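3. Small objects on patterned covers

3.1 Material and setting
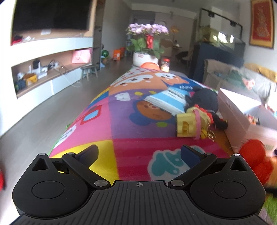 Figure 1. A long surface covered with a cartoon-print cloth in many colours. On the right half lie a soft plastic packet with light blue and white bands, a black plush toy and a pale yellow toy with key rings.

3.2 Why the cover matters

In our earlier work on household storage we treated the cover of a table or a shelf as a background, and we did not write anything about it. During the visits in Parnuvbridge we understood that this was a mistake. Many families keep small things on top of a printed cloth, and the print changes how quickly a person finds a thing and how often the thing is left behind when the surface is tidied. For this reason the cover became a separate entry in our record sheet.

The households were visited in November. In total 56 households took part, and the record sheets list 1,180 small objects. We call an object small when its longest side is not more than 200 mm. Objects of paper were not included, with the exception of packets and wrappers which still had something to do with a product. The sheets follow the Godoy scheme, which we changed in two places: we added the cover, and we divided soft objects into "soft with shape" (for example a stuffed toy) and "soft without shape" (for example a packet or a folded sock).

The cloth in Figure 1 belongs to the group that we named busy covers. It is divided into bright patches, among them yellow, crimson, pink, purple and orange, and several of the patches carry cartoon figures or faces. In such a print there are already many shapes which look like a toy or a part of a toy. A person who looks quickly over the surface must first decide what is printed and what is lying there. With a plain cover this step does not exist.

3.3 Three kinds of contrast

We found it useful to speak about contrast in three ways: contrast of colour, contrast of shape and contrast of height. The objects in Figure 1 can be used to explain them.

The black plush toy has a strong contrast of colour, as it is much darker than the bright patches of the cloth. Its contrast of shape is weaker. It has a round head and ears, and the cloth is also printed with animal faces, although these are white and orange. In the interviews, parents told us that a dark toy is usually the first one a child picks up from such a cloth, also when it is not the favourite.

The pale yellow toy is a more difficult case. It lies on its side, and our two coders did not agree at first if it should be entered as a cup or as a house. The wavy pink band and the darker yellow design, which resembles a window, did not settle the question. We finally used the entry "small figure with rings" – the metal key rings were the one part on which both coders agreed. We now recommend that a coder describes first the fastening of an object and only then its form.

The packet, with its light blue and white bands, is an example of low height. Flat packets were often missed in the first round of coding on busy covers, and they were added only in the second round. The printed characters on a packet can help the coder, but a busy cover may also have lettering of its own, as it does in Figure 1, and then this help becomes smaller.

3.4 Objects which touch each other

The packet in Figure 1 touches the plush toy at its right end. In the Godoy scheme, two touching objects are written as one group. We kept this rule, but we found that it does not suit the way people tidy. The participants in Parnuvbridge rarely picked up a group together when it had one soft toy and one packet. They took the toy to the bedroom or to the Clunon box (a shallow box with a lid, given to each household at the first visit), and the packet was decided upon later. We therefore wrote the group and also each object in it, so that both ways of counting stay possible.

A group could have at most 5 members in our sheets. Larger heaps were entered as a heap, without further division, and are treated in Section 4 together with the Cirkau drawers.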